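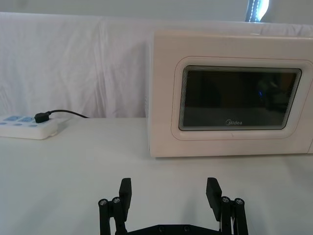
Microwave power settings, and why I stopped using 100 percent

Posted 11/9/19

Most of what goes wrong with reheated food comes down to one setting. The default on nearly every countertop microwave is full power, and most people never press the power button at all. I went years without pressing it. In April I started keeping notes on what I reheated, at what level and for how long, and the notes have changed how I cook lunch.

First, what the setting does. On a conventional microwave the magnetron is either on or off. When you select 50 percent, the oven runs it at full output for part of a cycle, shuts it off for the rest, and repeats. You can usually hear the change in the hum. An inverter model works differently and can hold a lower output continuously, or close to it. For a bowl of soup the distinction hardly matters. For butter or chocolate it matters a lot, as a few seconds of full output is enough to scorch a small amount of either.

The off part of the cycle is the useful part. Microwaves deposit most of their energy in the outer inch or so of dense food. The center heats mainly by conduction from that outer layer, and conduction is slow. At full power the edge of a lasagna gets to boiling while the middle is still at refrigerator temperature. At half power the heat has time to move inward. The total time is longer, a little under double in my notes, and the result is far more even.

My own oven is a Stindell, bought secondhand, with ten power levels and a manual that is mostly warnings. I measured its real output with the standard water method: a measured quantity of room temperature water, a fixed time at full power, a stir, and a thermometer reading. The temperature rise, the mass and the time give you watts. The method ignores heat lost to the container, so it reads a bit low. Mine came in under the figure on the label, as I would expect from an older unit. I'd suggest running the test once, writing the number down, and adjusting package directions to match. 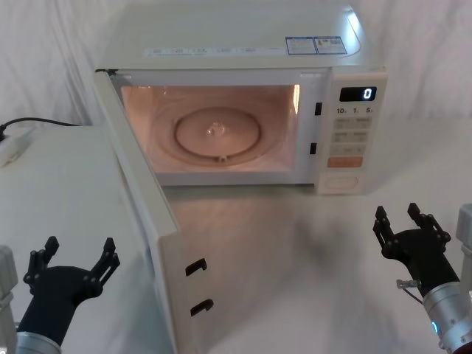
Does it matter where on the turntable the food sits?
It matters quite a lot. Food at the exact center rotates in place, so if that point falls in a weak part of the field it stays there for the whole run. A dish placed toward the rim moves through stronger and weaker areas and averages them out. Large dishes cover both, and for those stirring or rearranging does more good than placement.

The settings I have settled on are below. They are for my oven and will need adjusting for yours.

Soup and other thin liquids: full power, stirred at the halfway point. Convection inside the liquid evens things out, so there is little to gain from going lower. Leave a spoon's depth of room at the top of the bowl.

Cooked rice: 80 percent, with a tablespoon of water and a loose cover. The cover matters more than the power level. Without it the top layer dries out and goes hard.

Lasagna, casseroles and anything with layers: 50 percent for 6 minutes, then a rest of 2 minutes with the door shut, then check the center. I aim for at least 165 degrees in the middle.

Meat in slices: 50 percent, overlapped, with some sauce or broth. Meat in one thick piece I no longer put in the microwave.

Bread: 30 percent, wrapped in a paper towel, in very short runs. It toughens as it cools no matter what you do, so eat it promptly.

Butter: 20 percent to soften. Cut it into pieces of the same size first.

Containers made less difference than I expected, with one exception. A round dish beat a square one every time, because the corners of the square dish take energy from two sides and overcook. I tried the Skida glass set and the shallow Jillau stoneware bowls, and the shallow bowls did better on everything except soup. The stoneware does get hot by itself, which suggests the body holds some water, so I use a towel to lift it. The vented plastic lid from Patwary fits both well enough. Its vent clogs with starch and needs a toothpick every so often.

Sensor reheat deserves a short mention. The oven watches for steam and decides when to stop. On mine it works acceptably for a covered plate of mixed leftovers and badly for anything dry. Opening the door early to stir resets it, and the manual does not mention this.

I have not done any systematic work on defrosting yet. Ice absorbs microwaves poorly and liquid water absorbs them well, so the first part of a block to thaw runs away from the rest, and low power only partly fixes that. Ground beef is next on the list, flattened to an even thickness before it goes in the freezer.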